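I first met Kacper Zieliński over a tray of flapjacks at the Bratside allotments open day in July, and I've been trying to pin him down for a proper chat ever since. He's a hard man to catch! If he isn't at work he's walking, and if he isn't walking he's on the phone to somebody about a stile.

The walking is why I wanted to talk to him. Kacper has spent the past 18 months covering every public footpath in the parish, all 68 of them, and writing each one up in a set of notebooks that now lives in a biscuit tin under his stairs. We sat in his kitchen with the tin between us and a pot of very strong tea.

So how does a person start on a thing like that?

"By getting lost," he said. "I'd lived here four years and I went out one evening to walk to Vilside, and I ended up in a farmyard with a goose. It wasn't a friendly goose. I came home and got the map out and thought, well, I don't know this place at all."

He bought the big-scale map the same week and a packet of felt tips. Green was for walked, pink for walked but horrible. There's a fair bit of pink on it, mostly down by the old brickworks, where the brambles meet over your head and you go through bent double (I tried it myself the week after and I've still got the scratches).

I asked whether he'd kept a tally of the distance and he looked a bit sheepish, then went and found the last notebook. The final entry says 1,151 miles, which made me put my cup down. The parish isn't that big!

"No, but you do the same ones again and again, don't you? You can't get to number 40 without going down number 12. I must have done number 12 two hundred times. I know the cows."

His favourite is the one that runs along the back of Dufour Wood and comes out by the reservoir. I'd have guessed it was for the view, but he likes it for the sound. "There's a bit where the road goes quiet, you come round a bank and it just drops away. I stand there for a minute every time. My wife says I've gone soft."

And the worst? He didn't need to think. "Number 31. It's a ploughed field and then another ploughed field. I did it in February and I came home with half of it on my boots. I wrote 'never again' in the book and then I had to do it again, because I'd missed the turn at the far end."

The notebooks are lovely things, by the way. He writes in capitals, in pencil, and he puts down whatever was on his mind, so in between the broken gates and missing signs you get what he had for lunch, a row about a football match, and a full page on whether a bird he'd seen was a buzzard or a red kite. (Kite, he decided. Then he crossed it out.)

He has reported a good few of the problems too, and some have been sorted. The footbridge at Vilside has a new handrail, and the sign at the top of Mill Lane now points up the lane and no longer into a hedge. He's proudest of the handrail. He made me promise to go and lean on it.

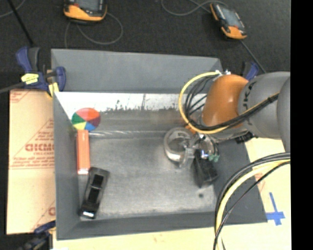 Clilent Staff Social Club

I wondered if he'd feel a bit flat now that the map's all coloured in. He topped up my tea and said he had, for a week or so.

"I finished on a wet afternoon, on my own, on a path behind the sewage works. I thought there'd be a feeling. I had a cheese sandwich and went home. Then I saw the next parish over has got loads, and I felt a lot better."

He's already bought the map. He'd like company this time, so if you fancy a slow walk with plenty of stopping, he's setting off from the car park at 10 in the morning on the first one, and there's a note by the kettle to put your name on. Proper boots, please, and bring your own lunch. Dogs are fine on a lead. His own is fourteen and mostly gets carried.

I've put my name down. I did ask about geese and he said he couldn't promise anything.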